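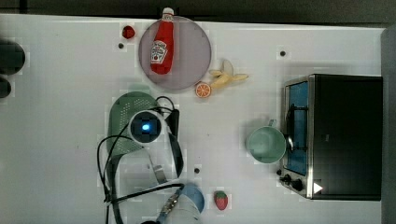 Continuity sheets for a cozy series should be kept per scene, with the prop column separate from the character column. I'm on book five of the Vudgate mysteries and the old per-chapter sheet has stopped working. An entry such as "ketchup bottle lying across plate, peeled banana to one side" has to match when the sleuth walks back into the kitchen 12 pages later. Mine didn't, and the copy editor at Grarance flagged it.
Posted by galleyslug, May 21, 2025

Disagree. Per-scene sheets double the upkeep. I log by chapter and note only what changes — colour, position, who has the key. 14 titles so far on that system.
Posted by inkwell_tas
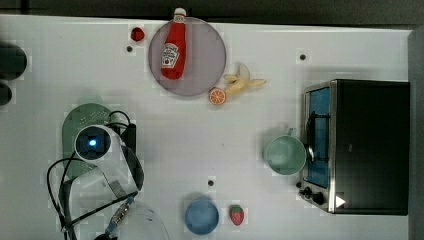
Does the sheet need page numbers? Use scene numbers, as pages shift with every layout pass.
Posted by margin_walker

Agreed on scene numbers. I don't agree that chapter logs are enough. My chapters run to four scenes each, and a chapter entry can't tell me which one moved the prop.
Posted by galleyslug

Then your chapters are too long for the genre. Separate problem.
Posted by inkwell_tas

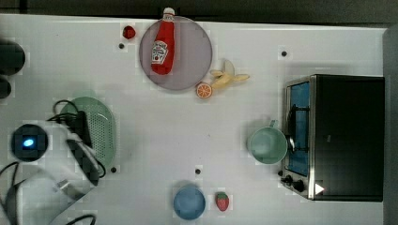

What software handles a shared sheet with an editor? Firneo does, provided the scene column is locked before you send it.
Posted by margin_walker

Locking is optional in my experience. Sort order is what breaks.
Posted by inkwell_tas

Will trial it on the October draft and keep the chapter log in parallel.
Posted by galleyslug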